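Gripper Comparison Meeting, Minutes
Okurville lab, December, start at 11

1. Hand with fingers
The Kapoor hand was discussed first. The members looked at how it takes a bottle by the upper part. The grip force was set to level 2, and the controller ran at 400 Hz.
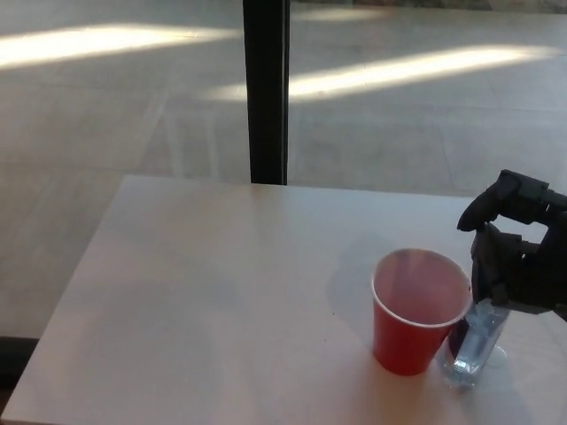

Kapoor hand holding a water bottle beside the red cup.

It was remarked that thin plastic is difficult for the Jirkuveck controller, and the force limit should stay low. The team from Kuresgate asked for the same table position in all trials.

2. Pump bottle task

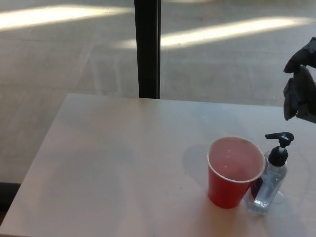

The meeting agreed to keep this task in the comparison, with the cup close to the bottle. The approach path from the right side will be made slower. Request 61 (new finger pads) stays open.

3. Next steps
Kuresgate will send the force logs before the next meeting.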